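Water at the Desk
What belongs next to the laptop, and what can go back to the kitchen 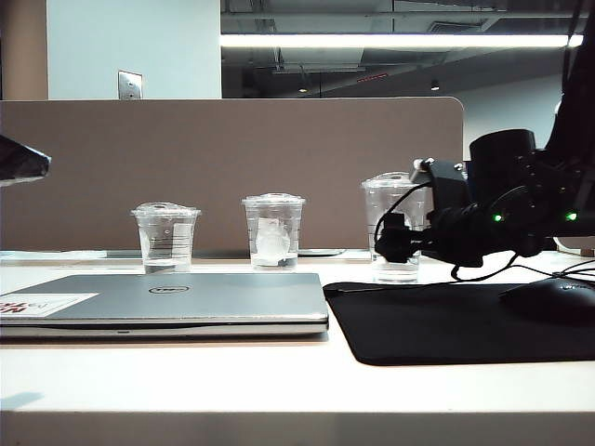

How far should a drink be from a laptop?
Far enough that a full cup, tipped straight toward the machine, lands short of it. On most desks that means the back corner on the side of your mouse hand, at arm's length.

A desk collects cups. The first one comes over in the morning, the second after a meeting, and by the middle of the afternoon there are a few standing in a row behind the computer with a little water left in each. People don't drink from the old ones. They get a fresh cup, because the old water has been sitting, and the row grows.

I started paying attention to this in January, when Trastov, a small accounting firm, moved into a shared office and gave everyone a narrower desk. The old desks had room for a computer, a stack of folders and a lunch. The new ones have room for a laptop, a mouse pad and a strip at the back. The strip at the back is where the drinks went.

The office manager's first rule was no open cups. It lasted. Coffee drinkers already had lids, and the people who drank water switched to clear plastic cups with lids from the supply closet. A lid that presses on won't hold everything back if the cup goes over, but it slows the water down enough to grab a laptop and lift it. A screw lid is better. A straw hole lets out more than you'd think.

Clear cups have one advantage over mugs. You can see from your chair how much is in them. With measurement lines on the side you can also keep track of what you've had, if you care about that. A cup marked to 12 ounces is a good size for a desk. Anything taller gets top-heavy when full, and it stands right where a sleeve goes by on the way to the mouse.

The mouse side is the part most people get wrong. They move the cup away from the laptop, which is sensible, and put it at the corner of the mouse pad, where the hand travels all day. If the desk is deep, put it well behind the pad. If the desk is shallow, use the other side and leave a hand's width between the cup and the computer. A closed laptop is no safer than an open one. Water finds the seam between the lid and the base, and the vents on many models are at the back or underneath.

Mouse pads take spills badly too. A cloth pad soaks up water and holds it against the desk. Peel it up right away, rinse it in the sink and dry it flat overnight. On a white desk, wipe up rings the same day, especially coffee and tea. Plain water leaves only a mineral mark, and a cloth with a little white vinegar takes that off.

Cables are the other thing to look at. Power cords and chargers should come off the back of the desk and go down, with the plug strip mounted under the top or on a wall. A strip lying on the floor directly under the drinks is a bad arrangement. Skatell, the furniture dealer that supplied the Trastov desks, sells a metal tray for this that screws to the underside. It took 2 people an afternoon to put in 12 of them.

As for the row of cups, the fix was dull. A plastic bin went on the counter by the door, and anyone going to the kitchen takes their cups along. One cup stays at the desk. At the end of the day that one goes too. Before the bin, the dishwasher ran half empty on most days and overflowed on Fridays, when everybody cleared off at once.

Disposable cups are a separate question. Trastov was buying them in sleeves of 100 and went through a sleeve faster than anyone liked. Most are fine to rinse and use again the same day. Past that, the rim gets rough and the lid stops gripping. Several people now bring a bottle from home and keep it on the floor beside the chair, on the side away from the plugs.

If something does spill on a laptop, unplug it, shut it off, open it and turn it upside down like a tent on a towel. Leave it off and call whoever handles repairs. Don't use a hair dryer, and don't switch it on to check.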